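The year I learned to write with my other hand

I was 35 when I decided to become left-handed, or at least a bit less hopelessly right-handed, and I'd like to blame Shafiq Haque for the whole thing. We shared a desk wall for years at a small map publisher called Jarero, and he is one of those people who can sign a delivery note with one hand while stirring his tea with the other. It drove me mad. One wet morning in March I told him anybody could do that with a bit of practice, and he slid a biro across to me and said go on then.

What I wrote was my own name. It looked like something you'd find scratched into a bus shelter. Shafiq pinned it to the noticeboard, where it stayed until the office moved, and I went home that evening and bought a pack of lined exercise books from the newsagent, the sort with the times tables on the back cover.

I should say that I come from a family with form in this area. My grandmother was a natural left-hander who was made to change over at school, back when teachers thought nothing of rapping you on the knuckles for it. She wrote with her right hand for the rest of her life, in a lovely sloping script, but she peeled potatoes, dealt cards, threaded needles and hit wasps with her left. As a child I thought all grandmothers were like that! She never made a fuss about it when I asked. She'd say they wanted it done their way, so she did it their way, and then she'd change the subject to whatever was in the oven.

So part of me wanted to know what it had been like for her. I set myself a page a night at the kitchen table. I'd copy out anything at all: recipes, the gas bill, the blurb from the back of a thriller. The first thing I noticed was how tired I got, and in such odd places. My jaw ached. My right shoulder ached, and it wasn't even doing anything. I was holding the pen so hard that I had a dent in my finger the next morning, and by the bottom of each page the letters had swollen up until I could only get three words on a line.

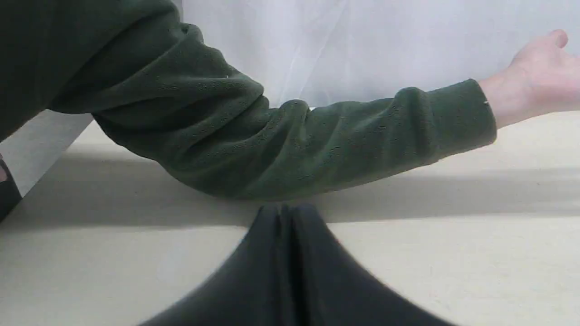 Then there was the smudging, which every left-hander reading this will have been waiting for me to get to. English runs from left to right, so your hand follows along behind the nib, mopping up as it goes. I had a grey stripe down the side of my palm for weeks. I tried turning the paper (better), hooking my wrist round the top like the boy I sat next to in maths (worse, and painful), and writing with a pencil (hopeless, even greyer). In the end I rang a stationery shop, Siddiqui, that my sister swears by, and the woman there talked me through quick-drying ink for a good ten minutes. She is left-handed herself and had very strong feelings about ring binders.

That phone call opened a door, really. Once you start talking to left-handers about daily life you can't get away. My brother-in-law told me about the bread knife, which I'd never known had a bevel on one side and so drifts off at an angle if you use it in the wrong hand. A friend's daughter told me about the scissors at her school, kept in a special tub that always seemed to be empty. A man I met on a train told me, unprompted, about tin openers for the length of two stops. I bought a left-handed one out of curiosity and it defeated me completely. I stood there with a tin of chickpeas, turning the handle backwards and forwards, and ended up having toast.

By the summer I had filled 4 exercise books and something had shifted. The letters were still wobbly, but they had stopped looking like a stranger's. They looked like mine from when I was seven or so. I dug out an old school project from the loft to check, a very earnest piece about otters, and there were the same fat round a's and the same g with its tail curling the wrong way. I found that oddly moving and sat up there on the water tank for longer than I'd meant to.

I also got slower, and I mean that as a good thing. With my right hand I can fire off a shopping list while thinking about something else entirely. With my left I had to think about every word, so I stopped bothering with the ones I didn't need. My letters to my aunt became short and rather blunt. She said they were the best I'd ever sent her and asked whether I was all right.

Around then I joined an evening class called Eltoveo, which meets above a dry cleaner's and is meant for people who want to try lettering and calligraphy. I was the only one there using the wrong hand on purpose. Our teacher started us on big loose strokes from the shoulder, drawn in the air before we were allowed anywhere near the ink, and I took to those straight away. Small movements were where I fell apart. She had us write the alphabet at the size of a dinner plate, then a saucer, then a coin, and somewhere between the saucer and the coin my e's would always close up and turn into blobs.

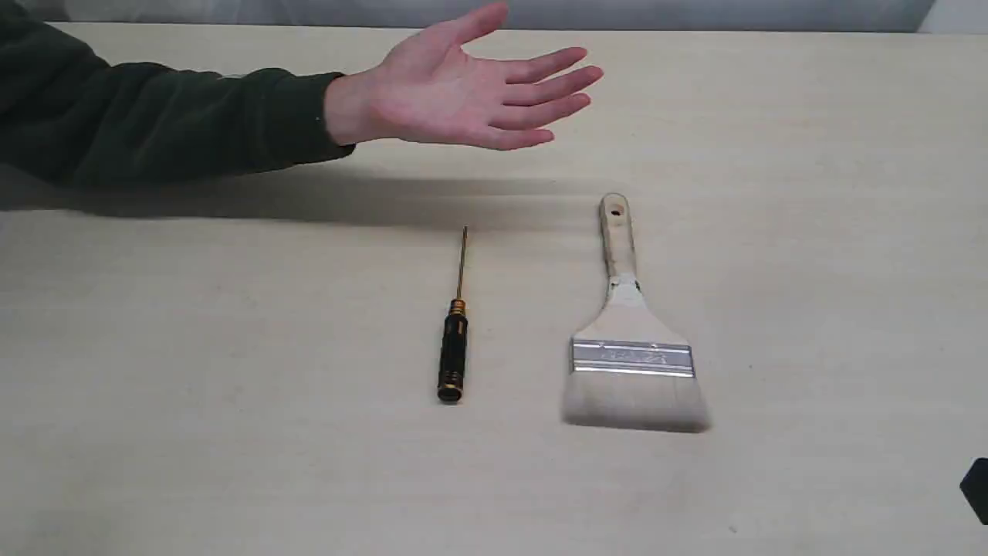
If you fancy having a go

I've been asked this enough times by now that I may as well set it down. Start large. Get the cheapest paper you can find, a roll of lining paper is perfect, and a fat felt-tip, and do loops and zigzags for a week before you even think about letters. You'll feel silly, and your family will come and look over your shoulder, and that's fine.

Tilt the page. If you're moving to your left hand, turn the top of the sheet clockwise a little, so the bottom left corner swings up and away from you. Keep your wrist below the line you're writing on. It feels all wrong for an evening or two and then it doesn't.

Stop when it hurts! I was stubborn about this and spent most of one weekend unable to open a jar with either hand. Ten minutes a night did me far more good than the grim hour I put myself through at the beginning. And pick things you like copying. I got through a whole Zelik seed catalogue, and I can now write "half-hardy annual" with a real flourish, though my signature still looks forged.

Don't expect to do anything clever with it, either. I had read somewhere that swapping hands would make me more creative, or better at languages, or both, and I can report that my French is just as bad as it ever was. I am slightly better at painting skirting boards, which I can now do from both ends without getting up.

What I do have is a birthday card. My grandmother's sister turned 90-odd last year (she's cagey about the exact figure), and I wrote hers left-handed, all in one go, with no smudges at all. She rang me when it arrived. She wanted to know which of the great-grandchildren had written it, because she thought they were coming along very nicely, and would I please tell them so. I said I'd pass it on, and she asked me to make sure they got a biscuit.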